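Section 4: Tracking a Song with the Dollillow Looper

Before you start, update the firmware and tune the guitar. The looper will faithfully repeat a flat G string until the heat death of the universe.

1. Plug the guitar into Input A and your amp into Main Out. Input B is for microphones.

2. Hold the left footswitch for 2 seconds. The ring turns red and the pedal is listening, so stop noodling.

3. Play your first phrase and tap once, on the beat, to close the loop. Late taps leave a gap the manual for our previous pedal called "organic."

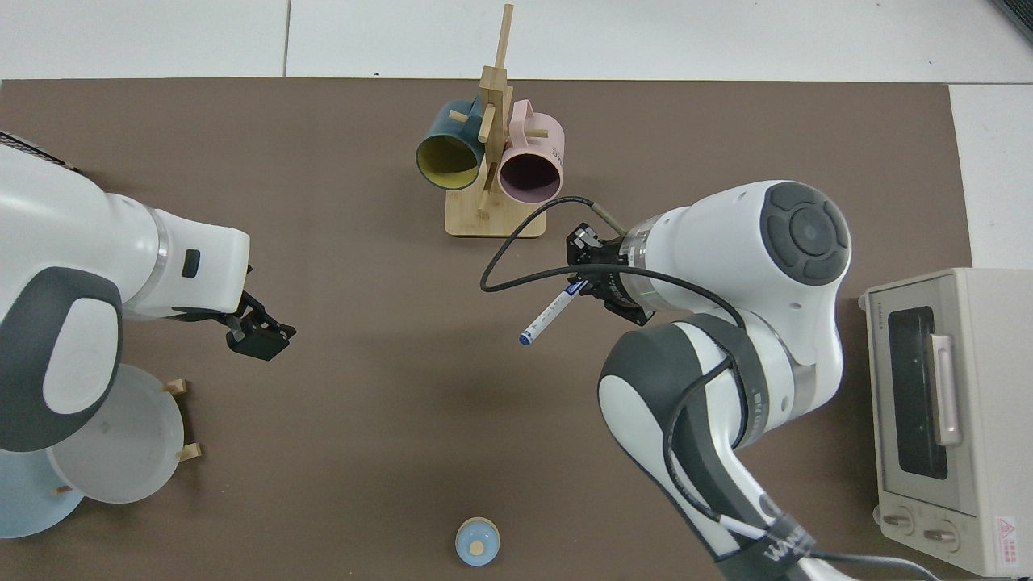
4. Add overdubs with the right footswitch. You have 25 layers. Most songs are finished by the third, and most shoegaze songs haven't started.

Caution: Keep Feedback below 9 when using headphones. Above that, the tail grows with every pass.

5. To save, press both footswitches together and pick a slot. Name it something you will recognize in July. "New idea" is taken, probably several times.

Note: Saving overwrites the slot without asking.

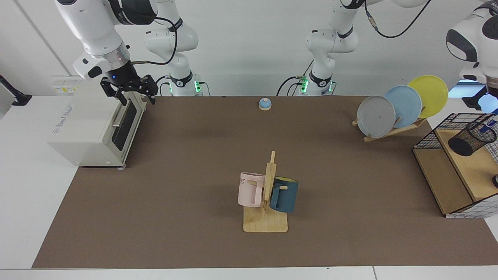 Svenja Gruber wrote in to object to that last note, having lost the bridge of a song called Pandari to it, and asked for a warning light at the very least. Firmware 3000 adds one. It blinks amber before overwriting, and a tap on the left footswitch cancels the save.

6. To export, connect the USB cable and choose Stems or Mix. Stems go into one folder, numbered in the order you played them.

If the ring flashes white during export, leave the cable alone and see Section 9.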